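The Second Spoon

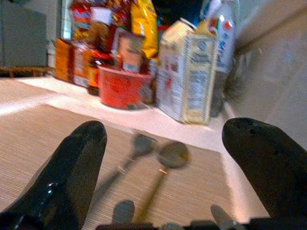
The Varik over the placemat, two spoons to go.

By the time the Varik came up for its turn, Tanvir Munasinghe had been leaning on the same stretch of kitchen counter for so long that his elbow had gone to sleep, and he had started to have feelings about spoons. He had never had any before. A spoon had been a thing you ate soup with, and now it was a thing that lay flat and thin on a woven mat and would not be picked up unless you came at it just so.

The Lemaire had gone first, because it was the expensive one and everybody at Paltcombe wanted to see it do well. It had soft pads on its fingers and a lovely quiet motor, and it had managed 18 spoons out of 30, which was respectable, and which the sheet in front of him recorded under the heading "Lemaire, flat cutlery" in his own slanting hand. He had liked the Lemaire. It was like a guest who takes his shoes off at the door.

The Varik was not like that. It was black and hard and it had come in a box with somebody else's address crossed out, and when he bolted it to the arm it gave a click that made him check the screws over again. He had nothing against it (he told himself this twice), but he had asked the Hotex people for one of theirs back in August, and what had turned up in the end was the Varik.

"Well, come on then," he said to it, and pressed the key.

Down it went, jaw open, and on the screen beside him he watched the view from its wrist, the mat and the spoons sliding and smearing as the arm moved, and past them the groceries shoved up into the corner, the red bowl and the yellow snack bag and the tall carton. He knew those groceries very well by now. He had thought more than once about the yellow bag.

The first spoon, the nearer one, it took by the neck. There was a small scrape and then the spoon was up in the air and hanging there, a bit crooked, and Tanvir said "Oh!" out loud to the kitchen, the way his mother used to when a cake came out of its pan in one piece. He wrote it down. He sent the arm back for the other.

The second spoon was harder. It lay farther back on the mat, and the Varik came down on one side of it and pushed it an inch, and came down again and pushed it another inch, and stopped. The Lemaire would have stopped there too, and waited for him. The Varik opened its fingers a little wider, pressed them to the mat until the weave bunched up, and closed them over a fold of mat and the handle together. Up came the spoon, and the mat with it.

The rules said nothing about the mat. He went back through all 9 pages to be sure, standing up, with his bad elbow tingling as it woke. Then he picked up his pen and wrote "yes," and after a moment he added "(with mat)," and he reached over past the arm, took the yellow bag down out of the corner, and opened it. There were twenty-eight more tries to get through before he could go home, and he thought he might as well have company.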